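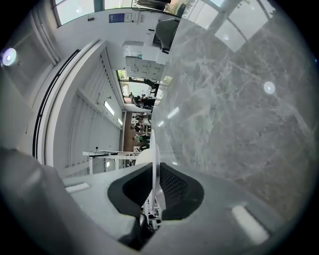
Gripper view, marble table to the right, own pad at the bottom.

May, 4:40 pm
Mutua Tanui – handheld pair, marble table station

Started the afternoon intending to do one small thing to the right unit and go home. It is now twenty to five and I have a page of notes, so you can guess how that went.

The complaint, from Ximena's sheet: right gripper "feels lazy near closing." She is usually correct and never uses two words where one insult will do. I put both units on the bench side by side and worked the triggers by hand. Left is fine. Right closes smoothly for most of its travel and then gets gummy over the last stretch, and it opens again with a tiny hesitation. You would not see it in the jaw. You feel it in the finger, and later you see it in the width trace as a flat step where a slope should be.

Checked in this order:

Cable first. The strain relief on the right was fine at the body end, but the loop was too short, so every time the wrist rolled outward the cable pulled on the trigger housing. Gave it more slack and re-tied it. That got rid of the hesitation on opening. It did nothing for the gummy part, naturally.

Linkage next. Took the cover off, four screws, one of them already chewed by somebody with the wrong driver (I have a suspect, and the suspect may be me in March). Wiped out a gray paste that I would describe as old grease plus whatever people have been picking up all spring. Aparecida says it's flour. Smells like flour. Fresh grease on the slide, very thin, worked it through 20 full strokes and wiped off what came out. Much better. The last bit of travel is still slightly heavier than the left, but you have to be looking for it.

Pads. Pulled the right one and it had a shiny patch on the contact side. A shiny pad holds a cup perfectly well and then lets go of a plate rim with no warning, so it goes in the bin. New one from the Aguiar bag. Note for whoever opens that bag next: the Aguiar pads look symmetrical and are not. If the rubber puckers when you seat it, it's upside down. I seated it upside down.

Then zeroing. Jaw fully closed, log the width, fully open, log the width, repeat. The procedure taped up in the cupboard still says to do this before fitting the pads, which gives you a beautiful zero for a gripper that no longer exists. Haris wrote it and Haris is on leave, so I have crossed the line out in pencil and will be brave about it when he is back.

With the units back together we went over to the table for the reach check. One plate, one small soft item on it, the usual. Approach from both sides, touch the rim, back off, swap sides, go again.
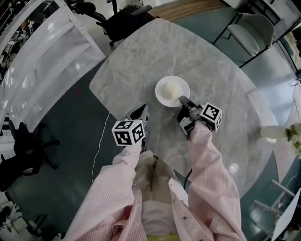 The thing to get right at the rim is the approach angle. Come in too flat and the finger slides along the table and tucks under the plate, which feels clever and gives you a contact reading from the stone. Come in too steep and you just push the plate away. Somewhere between those the rim sits on the pad and the width settles. Right unit settled properly on nearly every try once the new pad had been pressed a few times. Left unit was, as ever, boring. I wish they were all left units.

Tracking was the other half of it. The marker cubes need to stay in view through the whole reach, and the habit everyone has, me included, is to turn the wrists inward as soon as the object gets small. Do that and the cube faces tip away and the pose starts to swim. Elbows out a little. It feels like carving a turkey in front of the in-laws, but the pose holds.

Also went through the right unit's stored frames while I had the laptop out. The lens is clean and the pad and finger sit where they should at the bottom of the picture. What I don't love is the top: with the gripper parked at a tilt, the skylight gets in and the edge of the marble nearly melts into it. The stone is polished enough to throw back a bright spot as well. Exposure is on auto, and I suspect it's being bullied by the daylight. Ximena wants it locked. I want to compare a locked run with an auto run before we lock anything, because the last time we locked it we did so at noon and then recorded until dark. That was the Nernoswood batch. We do not discuss the Nernoswood batch.

Left over:

– Order the small screws. Real ones, not the bag from Postorska where half the heads are a shade too shallow.
– Right unit: redo the zero tomorrow morning once the pad has bedded in. If it has drifted by more than 2 counts, swap the pad again before blaming the encoder.
– Grease both units every 100 sessions. I've started a tally on the inside of the case lid. Please make the mark. It takes less time than reading this sentence.
– Elaine asked whether the left unit needs the same cable loop. It does. Didn't get to it.
– Locked and auto exposure, same motion, same hour. I'll take the auto run if someone else will take the locked one.

Last width check before packing up: both units open and close with no step in the trace. Log is filed under 232. Trigger on the right still has a faint click on release that I can't find, and I have written "click" on a bit of tape and stuck it to the case so that the next person can't find it either.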